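Etby Interiors — Frequently Asked Questions
Wallpaper and wallcovering installation
Last revised 15/03/2023

What areas do you serve?
We work out of the Millbridge shop and cover the town and the Fontes district. Jobs outside that area are accepted when the installer's schedule allows. A travel charge is listed as a separate line on the estimate.

How is the number of rolls calculated?
We measure wall height and total wall width, then add the pattern repeat to each drop. Doors and standard windows are not subtracted. The paper cut out around them is rarely long enough to use elsewhere, and subtracting it is the most common cause of a short order. Paper with a large drop match needs more rolls than the square footage suggests.

Can I measure the room myself?
Yes, for an estimate. Send the height of each wall at both ends, the width at the baseboard, and a note of any slopes or soffits. The final order is placed only after one of our installers has measured. If your numbers and ours differ, ours are used.

What does a measuring visit cost?
The visit is $77. It is credited against the installation invoice if you go ahead.

Is there a minimum charge?
The minimum for installation labor is $149 per visit. This applies to small repairs, single panels and powder room borders. Materials are extra.

Do you remove old wallpaper?
Yes. Removal is quoted after a test strip in a corner or behind a door. Strippable paper comes off dry in full lengths. Older paper over unsealed drywall has to be soaked and scraped, and the wall usually needs skim coating afterward. We do not hang new paper over old.

What condition should the walls be in?
Clean, dry, smooth and primed. New drywall needs a primer made for wallcoverings; flat wall paint is not a substitute. New plaster must cure fully before it is primed. Fill nail holes and sand them flush. Dark patches show through light paper, so spot-prime any repair in the same color as the rest of the wall.

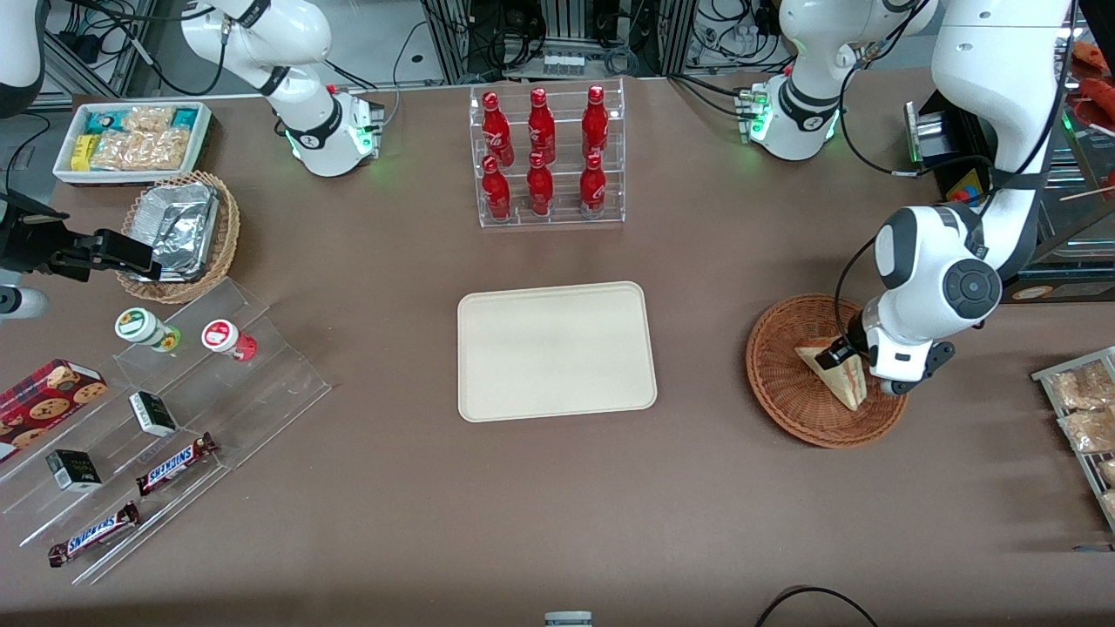
Fresh paint should be left to cure for the full time stated on the can before we hang over it. Paint that is dry to the touch can still lift when the paste shrinks. If you are unsure of the date, tell us when booking and Genivaldo Andrade will do an adhesion test at the measuring visit.

Which type of paper is best for a bathroom?
Solid vinyl or vinyl-coated paper. Grasscloth, silk and uncoated paper are not recommended in a room with a shower. Run the exhaust fan during and after use. Seams directly above a tub are not covered by our labor warranty.

Do you install paper bought elsewhere?
Yes, if all rolls carry the same run number. Check this before you open them. Mixed runs can differ in shade, and we will ask you to sign off before hanging.

What is the Drolholm line?
Drolholm is our made-to-order mural range, printed on nonwoven stock in numbered panels. Panels are trimmed to your wall size and cannot be returned once printed. Proofs are sent by email for approval.

How long does installation take?
Most bedrooms are finished in one day. Stairwells and rooms with custom murals usually take 2 days — the second is mainly for trimming and seam checks. Furniture should be moved clear of the walls before we arrive. Outlet covers are removed and refitted by us.

Is a deposit required?
Orders over $1,000 require a deposit of half the material cost. Special-order paper is not released to the mill until the deposit clears. Mills close for part of January, and orders placed then ship later than the date shown in the sample book.

What does the warranty cover?
Lifted seams, bubbles and trimming faults. Damage from leaks, settling cracks or cleaning with abrasive products is not covered.

Who do I contact about an open order?
Dela Abubakari handles scheduling and Neusa Brandão handles orders and returns. Have your estimate number ready.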